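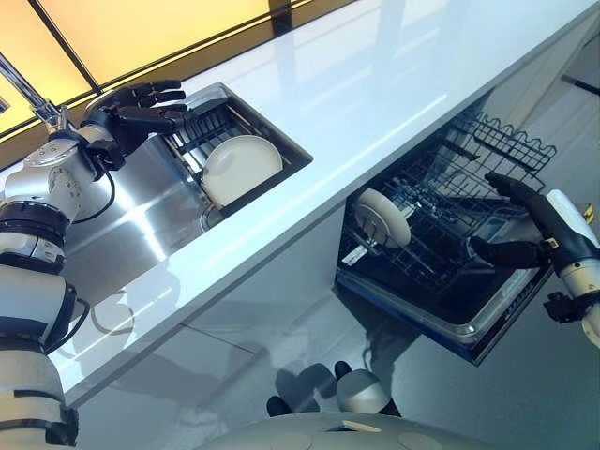
Day three with the Zikivby two-arm kitchen kit, on loan from Hwang until the end of the month. Setup took 40 minutes and most of that was software. The job is dishes, sink to dishwasher. The left hand has five fingers, the right has long slender ones, and you can work them at both ends at once, left over the sink, right in at the racks. I didn't expect to use that much. I do.

Price is £479 a month with a 10% discount if you sign up for a year. Servicing is extra. Mizanur Debnath at the Sornham office quoted me £100 a visit.

Gripes so far. The manual is thin on wrist calibration, and the cable down the outside of the arm needs a clip. I've asked for one.

Cutlery next. I'll post the settings when I've got them right.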